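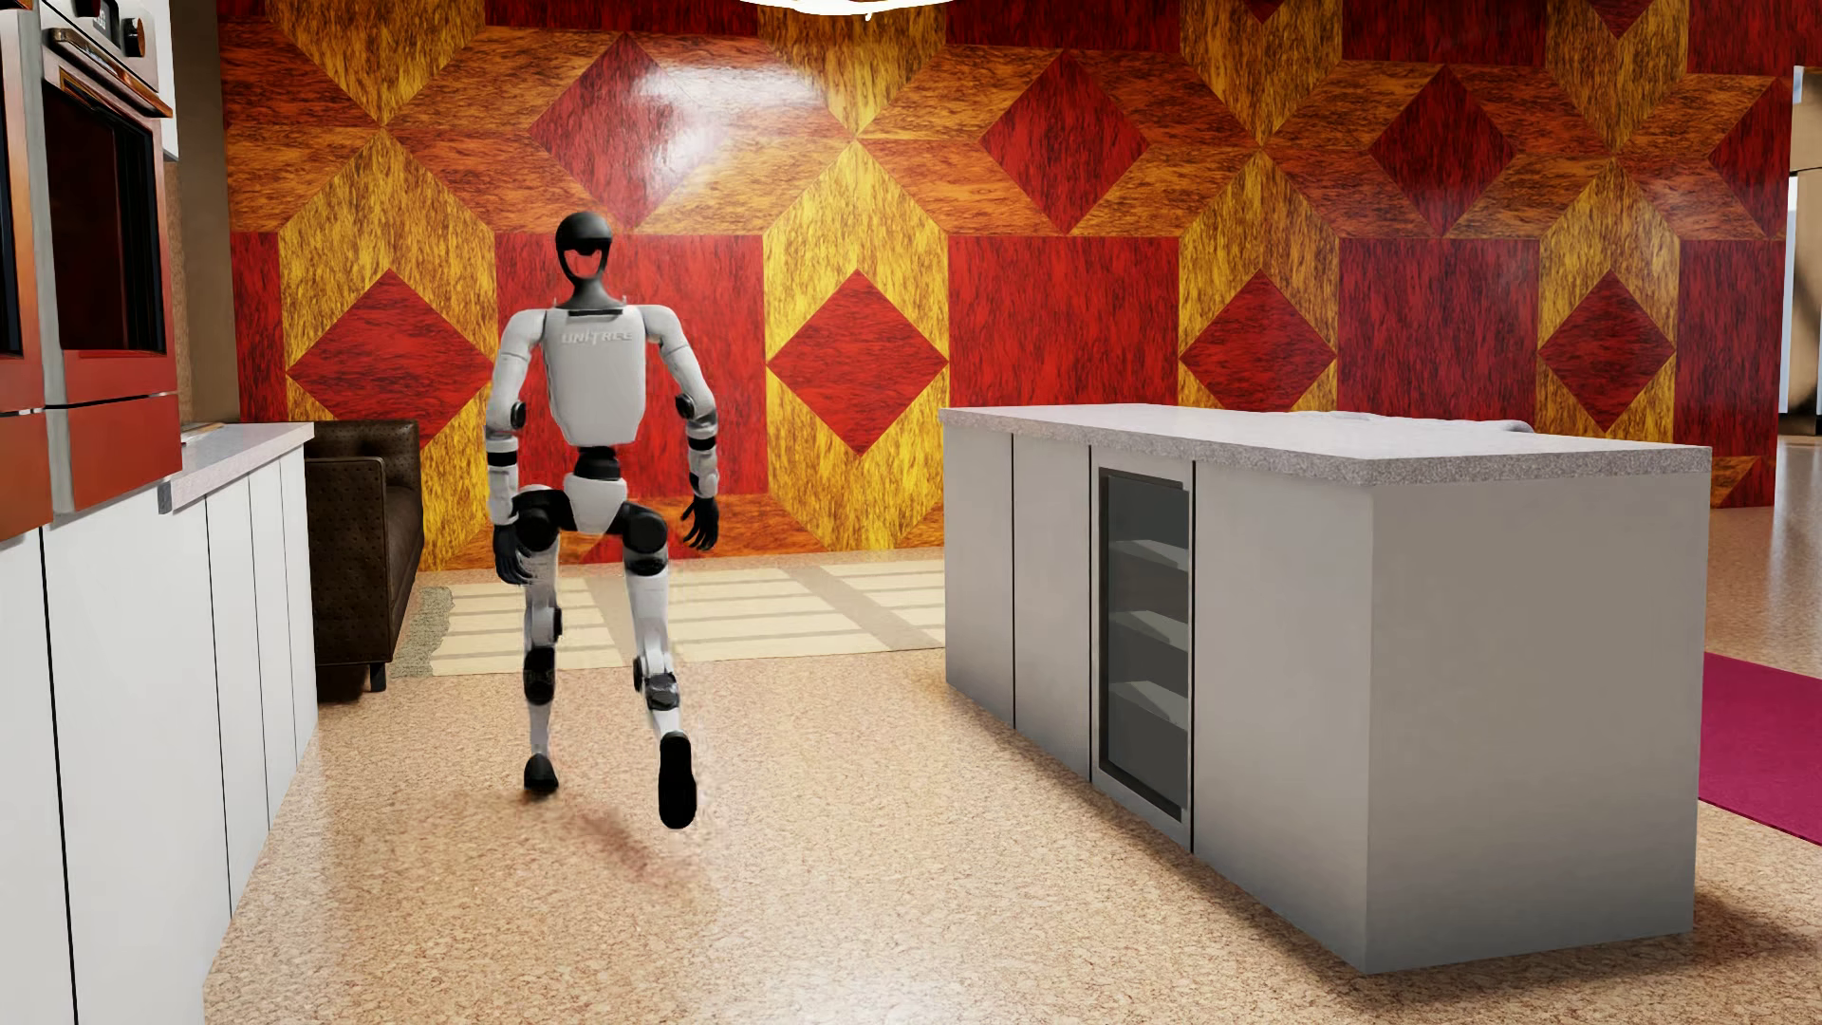 Zaris Coin Cabinet, 18-tray, with lock

In stock. Ships from the Kelmendi warehouse in a crate you will need a screwdriver to open. The screwdriver is not included.

Coin collectors are patient people who will spend eleven years looking for one variety of one cent and then keep it in a sandwich bag. The Zaris is for the day you decide to stop doing that. It is a tabletop cabinet with 18 shallow trays behind a pair of doors, built to hold coins flat, dark and reachable, and it takes up less of the desk than the pile of albums you have now.

Capacity

Up to 524 coins, if you choose the mixed tray set and your collection happens to be the same shape as our mixed tray set. Yours won't be. Most people collect in lumps: a great many small silver pieces, a handful of dollars, and one enormous medal somebody's uncle won for rowing. You can swap trays at the time of ordering for no charge, and afterward for a modest one.

Trays come in four layouts. Small suits dimes and most hammered silver. Medium takes cents, nickels and quarters. Large is for halves and dollars. The fourth is called Open, which is a tray with no holes in it, and it outsells the others every November when people start buying each other medals.

Wood

Mahogany throughout, including the parts you don't see. We are asked every week why we don't offer oak. Oak gives off acids, and acids will turn a nice red cent into a nice brown one and then into something you'd rather not discuss. Cedar smells wonderful and is worse. If you already have an oak cabinet that your grandfather made, keep it, love it, and put socks in it.

The trays are left bare. There is no varnish, glue or stain anywhere a coin can touch. The outside of the cabinet gets two coats of shellac, and each one is left for 62 days before packing. Ankica Omerović, who runs the finishing room, has turned down every request to shorten this, including three from me.

Felts

Each hole comes with a felt disc in red, green or a gray we have never managed to name. The felts are undyed wool blend on the coin side, so the color shows only around the rim. Please don't substitute craft store felt. Some of it contains sulfur and all of it sheds, and you will spend an evening picking fluff off Liberty's nose with a toothpick, which you should also not do.

What it won't do

The cabinet won't stop toning. It slows things down, and in a dry room with a steady temperature it slows them down a lot. In a basement next to a water heater it will do its best.

It won't hold slabs. The trays are for raw coins, and a graded holder is too thick by a good margin. We have a separate slab box, the Zirna, for people who like their coins in plastic. We sell it cheerfully and we don't judge, although Ojārs Hunt in dispatch does, a little, and you may be able to tell from the tape.

It won't stop a burglar either. The lock is brass, it has a pleasant click, and it will keep out children and in-laws. Anything you'd cry over belongs in a safe or at the bank.

Choosing the trays

Measure your coins before ordering. This sounds like advice for other people, and yet most of our returns come from customers who went by memory. A coin should drop into its hole with a little room at the side. To get it out again, press down on one edge through the felt and the other edge tips up. If you find yourself reaching for a letter opener, the hole is too small.

Leave empty spaces. A collection that fills the cabinet on the first evening has nowhere to go, and you will be back for the matching stand by spring – we'd be delighted, of course.

Tickets

A pack of round paper tickets comes with every cabinet, to sit under the felts. Write on them in pencil. Date, mint, where you bought it, what you paid. You may leave out what you paid if you share the house with anyone who reads.

Options

Matching stand, with a shelf underneath for reference books.
Extra trays, any layout, sold singly.
Spare key. Order it now. The key that comes with the cabinet will end up inside the cabinet, and we have a form for that.
Firico humidity card, which slips behind the bottom tray and changes color when the air gets damp.

From customers

"I moved my Seated dimes over in one sitting and found I owned the same one twice." Radka Karagiannis

"Lovely thing. Heavier than my husband believed." Anju Grewal

"Took off a star for the crate. Put it back when I saw the dovetails." Nikola Petek

Delivery and returns

The cabinet travels with its trays packed separately, numbered on the back edge. Slide them in from the bottom up. They should move with a slight drag and a puff of air; if one sticks in the first few weeks, let it settle in the room before you write to us, and don't wax it.

Returns are accepted for 62 days, same as the shellac, so long as the cabinet is unused and empty. Please check that it is empty. We currently have a very worn Barber quarter here whose owner has not come forward, and it is living in an Open tray by the phone until he does.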